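NEWS / Spring newsletter / FROM THE SKILLS ROOM

Suturing evenings are back, and we're thrilled

If you came to the Vestine open house last year you'll remember how fast the suturing table filled up. So we're very happy to say that the Tuesday needle-driving evenings return on 12th March, with Tsion Demissie leading and Maj-Britt Solheim running the beginners' corner (bring your questions, she loves them!).

The whole evening is given over to the curved needle. We spend the first stretch just picking it up, setting it down and picking it up again, then move on to the part everybody looks forward to — turning the wrist so the needle follows its own curve through the tissue. It's such a satisfying motion when you get it. Tsion likes to say that the thread will tell you how you're doing, and after a few evenings of watching her work I believe it completely.

Blood changes everything, of course. A stitch that feels easy on a clean practice pad asks a lot more of you when the surface is red and shiny, and your eyes have to work harder to keep track of the point. Look at how the thread runs straight down to the needle, with the open jaws just above and the second instrument's tip resting on the tissue.
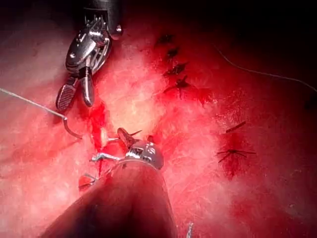

What to bring

Your badge, short sleeves and your own loupes if you like them for the hand-tied session. Gloves, needles and thread are all in the Hellström cabinet by the door. Please leave the drawer labeled Mamar alone for now, as Maj-Britt is still sorting suture sizes in there.

New on the shelf

The practice library has grown to 400 clips, all short, all on needle handling and knots. My favorites are the slow ones, where you can really study how the jaws meet the needle. Ask at the Zala desk for a login.

Signing up

Put your name on the sheet outside room 1476, or call extension 1609 and leave a message. The April dates go up on the same door.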